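2018-03-09

Up at six to finish the velvet waistcoat for the little Rutkowska boy, who has grown again. His grandmother Wanda gave me a chest measurement over the phone in January and swore by it. She gave me another one last night, two inches bigger, in the tone of a woman correcting my mistake. I let out both side seams and said thank you.

The order page has been a trial all week. Panard changed their checkout on Monday and now anybody who wants a child's cape sent to Canada is charged for two capes. Mervin Bergeron wrote from Quebec to ask whether the second one was a gift. I told him no, refunded him, and then felt so cheap that I put a free sash in the box. There goes the profit on the cape, and most of the profit on the sash.

Aleksandra came by after lunch with the brocade. She'd promised burgundy. It is the color of canned salmon. She held it up to the window and said it would "read as burgundy from a distance," and I asked how far back she expected the parents to stand. We're keeping it. It will do for the page costumes, where the children mostly sit on the floor anyhow.

Did the books, to punish myself. February came to $2,508 in sales, with $531 of it gone on postage. I looked at that second number for a while and made toast.

Weronika wants the whole Furham pageant order by June: jackets, knee breeches, hats with a feather. She sent sizes as "small, small, medium, Tomek." I wrote back asking for chest, waist and collar to waist, with a drawing showing where to put the tape. She replied with a thumbs-up and no numbers. I give it till Wednesday, then I'll drive over there and measure Tomek myself.

Cut the first pair of breeches tonight anyway, with a deep hem and elastic in the back, so they'll fit most of what a seven-year-old is likely to do between now and summer. Ran out of black thread on the second leg. Finished in navy. Under stage lights that's black, as Aleksandra would say.

Must order buttons tomorrow, the shank kind, and ask Trivby if they still sell the little brass ones by the card.
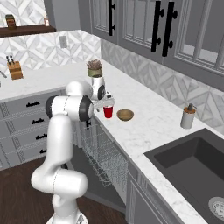
If they've stopped, I'll have to cut the brass ones off last year's hussar jacket, which never sold and has been giving me a look from the rail since Christmas. Bed now. Pins still in my cuff, I think.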